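Nurkamcombe Prop and Model Fair, Apr 29, 2018

The drive to Nurkamcombe takes you past 13 antique barns and one place to eat, which was closed. I arrived hungry and paid my five dollars at a folding table, where a man in a silver tunic stamped my hand with a rocket ship. It took three days to wash off.

The fair is devoted to televised science fiction of the cheaper kind, and most of the hall belongs to fans of Tanner of the Outer Ring, which ran for two seasons and has been argued about ever since. Reijo Pelkonen had brought his replica of the Cakero, the wrist communicator Captain Tanner shouts into whenever the script needs to be longer. He built it from stills and a tape recording of a rerun. The lights blink in the order they blinked in the pilot - a different order from every later episode, and he will take you through all of them. 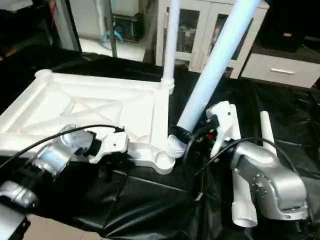
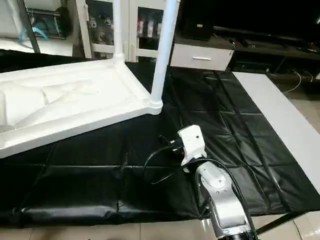
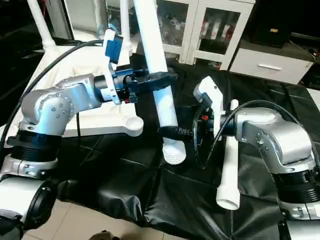
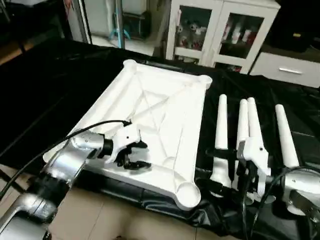

I asked whether the Cakero could reach the planet Jeren, as it does in the second season. Pelkonen told me gravely that Jeren is out of range and the writers should have known better. A woman behind me disagreed, and I left them to it.

The auction began late. Lot 100 was a door from the bridge set, or possibly from a dentist's office, and the catalog was fair to both theories. It went to a couple who hadn't measured their van. I bid on a script with coffee on the cover and lost to the man in the tunic.

Parking is free, but the lot floods at the low end. Bring cash for the dealers' tables and your own sandwich.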